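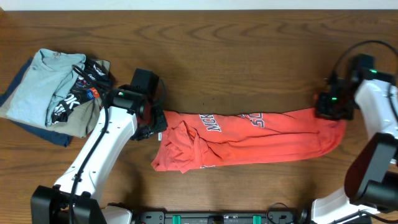

Page last updated: June 10, 2022

Wasport Dog Harness, Medium

Product code 1133

The Wasport is a padded walking harness for adult dogs of medium build. It is supplied by Bumier and replaces the Tronen harness, which was withdrawn from sale in October.

Weight of harness: 200 g
Strap width: 21 mm
Maximum girth: 1060 mm

The chest panel is lined with soft mesh and fastens with two side buckles. A lead may be attached at the back or at the front. Owners should measure the dog behind the front legs before ordering and should allow room for two fingers beneath each strap.

The harness is to be washed by hand and dried flat. It is not intended for use as a car restraint.

Leads from the Gautam range fit both rings and are sold separately. Trade enquiries should be addressed to Jamie Pickering, Pet Equipment Sales.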